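How to Get a Vacation Rental Ready Between Guests

If you rent out a house or a cottage by the week, the hours between one group leaving and the next arriving are where most of the work happens. This page sets out the order I use at our place on Virden Road, a two-bedroom cottage a short walk from the lake. It should suit most small rentals. Larger houses need a second person or a later check-in.

Set your times first

Checkout at our cottage is 10 a.m. and check-in is 4 p.m. Six hours sounds like plenty until the dryer takes two cycles per load. If you are starting out, don't offer early check-in as standard. Offer it when you know the house is clean, by text, on the morning itself. Guests are pleased to get it and you haven't promised anything.

Put the checkout time in the booking confirmation, in the message you send the night before departure, and on a card in the kitchen. We used to have it only in the confirmation and had people still making pancakes at 11.

What to ask guests to do

Keep the checkout list short. Ours says:

Put used towels in the bathtub.
Load the dishwasher and start it.
Take the trash to the bins by the gate.
Lock the back door and leave the key in the lockbox.

We don't ask anyone to strip beds. Guests who strip beds tend to bundle everything together, including the mattress protectors and the quilt, and then you can't tell what was used.

Step 1. Walk through before you touch anything

Go through every room with your phone and take pictures of anything broken, stained or missing. Do it before you open a window or move a chair. If you need to make a claim on the deposit, most booking sites want dated photos taken before the next guest arrives. Check under the beds, behind the bathroom door and in the fridge door. Phone chargers are the most common thing left behind, followed by children's pajamas.

Our deposit is 500 dollars. We have kept part of it once, for a burned countertop, and the repair bill came to 437. I sent the guest the invoice and two photos and there was no argument.

Step 2. Start the laundry

Strip the beds and get the first load going right away. Sheets first, towels second, because the dryer is slower with towels and you can be doing the floors while they finish.

Own three full sets of linen for every bed. One is on the bed, one is in the wash, and one is on the shelf for the day a guest spills red wine or the washer quits. All of ours are white. White can be bleached, and you can replace one pillowcase without having to match it. Graziella Longo, who manages the four units at Adomaitis Court, uses gray towels for the bathrooms and says she throws out fewer of them on account of makeup. We put a couple of dark washcloths by each sink instead and that has worked well enough.

Step 3. Kitchen

Empty the dishwasher, then open every cupboard. Guests put things away wherever they think they go. Check the insides of pans and the bottoms of mugs. Wipe out the microwave, the toaster tray and the fridge shelves. Throw away all opened food except salt, pepper, sugar and oil, and throw away the oil too if there is less than a third left.

Run the coffee maker once with plain water. Coffee makers come up in reviews more than mattresses do, at least in ours.

Step 4. Bathrooms

Work from the top down: light fixture, mirror, shower walls, sink, toilet, floor. Spray the shower first and leave the cleaner on while you do the mirror. Pull the hair from the drain every single time, even if it looks clear. Finish by drying the faucets with a cloth. A faucet with water spots looks dirty even when it isn't.

Leave two rolls of toilet paper per bathroom plus the one on the holder. For stays of more than five nights, double it.

Step 5. Bedrooms and living room

Make the beds as soon as the linen is ready, then dust, then vacuum your way out of the room. Look at the quilt in daylight. Vacuum the sofa under the cushions – this is where the popcorn goes. Put the furniture back where it belongs. It helps to keep a photo of each room on your phone, set up properly, so that anyone filling in for you can copy it.

Step 6. Supplies and the linen shelf

Spare linen keeps best when each set is bagged by bed, with the sheets, pillowcases and protector together, so you can grab one bag and go. Cardboard boxes draw damp in a lake house, and solid tubs hide what's in them. A clear vinyl container with fabric-bound edges, like the one with the beige trim on the white tabletop, lets you see what you've got without unpacking it.

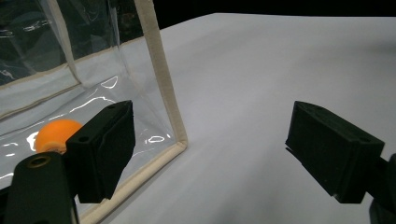 Label each set by room as well as by size, or the queen sheets for the front bedroom will end up on the back bed, where they don't quite fit. A clear box also makes it easy to see when a set has been put back without its pillowcases, which used to catch us out most weeks in August. Keep the paper goods and dish tablets on the shelf below and write down what you take.

We keep the owner's closet locked. Ours has a keypad latch from Talska. A plain hasp and padlock does the same job for less.

Step 7. Last checks

Set the thermostat. Test the Wi-Fi with your own phone. Turn on the porch light if check-in will run past dark. Change the lockbox code and send it to the new guest only after you've changed it, never before. Then stand at the front door and look in the way a guest would. If you smell cleaner, open two windows for twenty minutes.

What it costs

We clean the cottage ourselves in spring and fall. In summer we pay Guido Zanetti, who also looks after several places out toward Prornitz. Last August his bill for the month came to 251 dollars in supplies and extra laundry on top of his regular rate, and we had been guessing much lower when we set our cleaning fee. Keep the receipts for a full season before you settle on a number.

If you charge a cleaning fee, show it in the listing with the nightly price. People don't mind paying it as much as they mind finding it on the last screen.

When you are running late

Message the guest by 2 p.m. with a new time, and make it a time you can meet. Let them drop off their bags or park if that helps. Do the bathrooms and beds first, then the kitchen. The porch can be swept after they've gone out for dinner, if they agree to it.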